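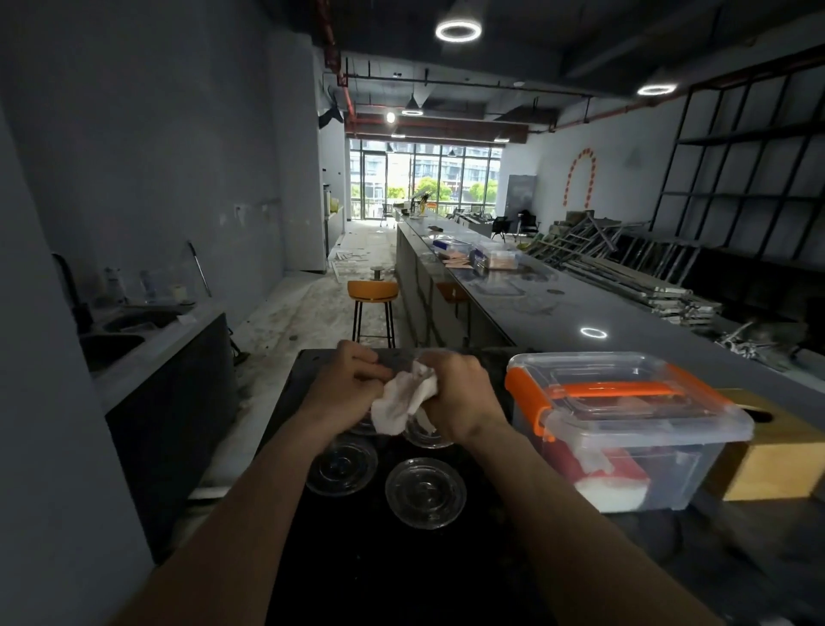
Wiping a glass saucer with a paper towel, seen from head height.

Fustanby Head Camera and Gripper Trial: Frequently Asked Questions

Last updated 2024-07-02

What is being compared in this trial?

Two head cameras and two grippers. The cameras are the Noltivness, with a wide lens, and the Votside, with a narrower lens and a larger sensor. The grippers are the Roman two-finger and our own three-finger hand, which doesn't have a product name yet. The cameras are tried first, on recordings of tabletop work done by hand. The grippers come second, on a bench arm, using the same list of tasks.

Why start with hands if the goal is a robot?

The recordings of hands are the reference. They tell us what a task looks like when it goes well, how many grips it takes, and where the eyes need to be. If a camera can't show us both hands and the object during a simple wipe, there is no point putting it above an arm and hoping for more.

Which tasks are on the list?

There are 15. Most are small household jobs: wiping a saucer, stacking saucers, opening and closing a latched box, pulling a tissue, moving a bottle from one side of a counter to the other, folding a towel. A few are only there to give us clean starting positions, such as holding both hands open and still for a few seconds. Kgomotso Swanepoel wrote the list and keeps the current copy. Tasks were last changed when we dropped the screw-top jar, which took too long and told us little.

Why so much glass?

Clear glass is hard for cameras and hard for grippers. A depth sensor often reads the counter through it, and a color camera may find only the rim and a few highlights. It's also a fair test of grip force. We wanted objects that would separate the two cameras quickly, and clear saucers on a dark, shiny counter did that within the first session.

Do you control the lighting?

No. We record under the lights that are already in the room, plus whatever comes through the windows. Ring lights reflect in a polished countertop as bright curves, and those curves move when the head moves. Both cameras have trouble with this. The Noltivness clips the highlights to pure white. The Votside holds some detail in them but gets darker everywhere else, which hurts when the work is close to the body and in shadow.

If you plan to repeat the trial, please don't cover the counter with matte paper. Rupert Thaler did this for one set and the results looked very good, but they can't be compared with the rest.

How is the head camera mounted?

On a plain strap with a tilt plate above the forehead. The plate has stops. For counter work we use the second stop, which points the lens down far enough that the forearms come in from the bottom of the picture. At the first stop you get a nice view of the room and lose the hands every time they come close to the body.

Check the tilt after every task. The plate on the Votside mount slips a little under the weight of the camera — a drop of removable thread lock on the side screw fixes it.

What frame rate and settings do you use?

Both cameras run at 30 frames per second with fixed focus. Exposure is left on automatic for the first pass and locked for the second. We keep both passes. Automatic exposure is what most users will leave switched on, so it counts toward the score. White balance is locked in all cases.

How do you score a recording?

Three people watch it separately and mark each second where they can't see one of these: the left hand, the right hand, the object being worked on. Partly hidden is fine if the viewer can still tell what the fingers are doing. When a hand covers the object on purpose, as in wiping, the viewer marks the object as visible as long as the rim can be followed.

The marks are then added up by task. There is no overall score. We tried one and it hid the differences we cared about.

What is the hands-open pose for?

It gives the hand tracker a clean start. The wearer holds both hands out at a comfortable distance, fingers and thumbs in view, with nothing in them. The tracker fits its hand model during those seconds and then follows it into the task. It helps to have something plain behind the hands. The end panel of a counter is good. A cluttered shelf is not, and we've had the tracker fit a thumb to a chair leg.

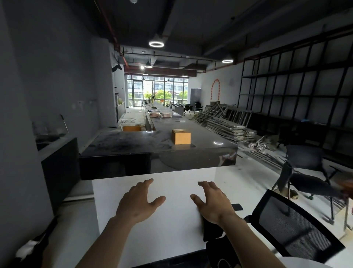 Hold the pose until the operator calls it, then go straight to the start position for the task. Don't scratch your nose in between. If the tracker drops a finger during the move, the whole take has to be fitted again by hand, and that takes Yakubu Ajayi 10 minutes or more for each one.

Does it matter if the thumbs touch?

Yes. Keep a gap between them. When they touch, the tracker sometimes swaps left and right, and you may not notice until the review. Lawal Babalola has added a check that flags a swap, but it only looks at the start of the file.

Which camera gives the better view of both hands?

The Noltivness. The wide lens keeps both hands in the picture even when one reaches out to the side, and on the bottle task that made the difference between a usable take and a wasted one. The price is that everything far from the center is stretched. Fingers near the corners look longer than they are. The tracker can correct for this if you load the lens file. If you forget the lens file, the results near the edges are no good at all.

Which camera is better for small details?

The Votside, by a clear margin. You can follow a fingertip along the rim of a saucer and see when it lifts. With the Noltivness you are guessing at that point. For latch tasks the Votside also did better, though both lost the latch when the thumb went over it.

So which one did you choose?

We haven't chosen. Dwynwen Bowen is in favor of the Noltivness for all recording and a second fixed camera for details. Rupert would prefer the Votside with a wearer who has been trained to keep the head down. Both setups go forward to the gripper part of the trial, and the decision will be made after that, in November.

How do the grippers do on the saucers?

Early results only. The Roman two-finger picks a single saucer off the counter if it can get one finger pad under the rim. On a flat, polished surface it often can't, and it pushes the saucer along until it meets something. A strip of soft pad under the saucer solves this, but we don't count those takes.

The three-finger hand comes from above and closes around the outside. It is slower and it gets the saucer more often. It has trouble when saucers sit close together, where there is no room for the third finger. A person deals with that by sliding one saucer away from the others first, with a finger. We are going to let the arm try the same thing.

Can either gripper wipe?

The Roman can hold a folded towel and move it over a saucer that's been fixed in place. It can't do what a person does, which is to use one hand on each end of the towel and work the rim from both sides. For that we need two arms, and the second arm's controller is still on order. When it arrives, wiping goes to the front of the list.

What do you use for wiping?

Plain white paper towels, one per take. Don't smooth them out first. A crumpled towel changes shape in the hand all the time, and it's the part of the task the tracker finds hardest. White against a dark counter is easy for the camera. We may try a gray cloth later to see how much of the result comes from contrast.

How long does one session take?

Plan on nearly 20 takes and then stop. Past that point the strap gets uncomfortable, people start to look up between moves, and the tilt wanders. Batteries aren't the limit on either camera, though the Noltivness does get warm.

Do I have to clear the room first?

Only the part of the counter you are working on, and your own footing. The background can stay as it is. We want recordings from normal rooms, with furniture, boxes and building materials where they happen to be. Move anything you could trip over, since you'll be looking down at your hands and the strap blocks some of your upper view. Take your time when you turn around.

What about people walking through?

Pause the take and start over. We don't keep footage with faces in it. If someone passes in the distance and you aren't sure, write the take number on the sheet and the reviewer will look.

Can I use my own camera?

You can, if it records at the same frame rate with focus locked and you can give us a lens file. Send one hands-open take and one saucer take before you record anything else. Kgomotso will tell you if the tracker can read them.

Where do I send questions that aren't covered here?

Write to Kgomotso for tasks and scoring, Lawal for anything about the tracker, and Dwynwen for camera mounts. Please include the take number and the tilt stop you used.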